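4.2 Worktops and the habits that form around them

Households were, we are glad to say, very generous with their diaries, and what they wrote about most was the worktop. People told us at length how a pale, speckled surface seems to hide crumbs until the morning light comes in, and how that one small fact shapes who wipes up, and when. 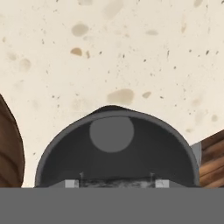

One respondent in Brivard wiped down every Wednesday evening and at no other time – a habit she had from her mother. Of the 200 households who kept diaries, those with an island tended to write of it as a place to stand and talk.

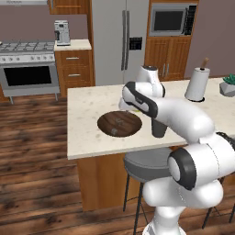 Home and Habit Research Group, Department of Domestic Studies, Notuvgate

Figure 4. A kitchen island with a round sink set into a pale, flecked worktop.

Sinks deserve a kind word too. Szénási and Medve found that families gather near running water even when no washing up is being done, and our diaries bear this out rather nicely. We return to the matter of draining boards, which caused more quarrels than we had expected, in the next section.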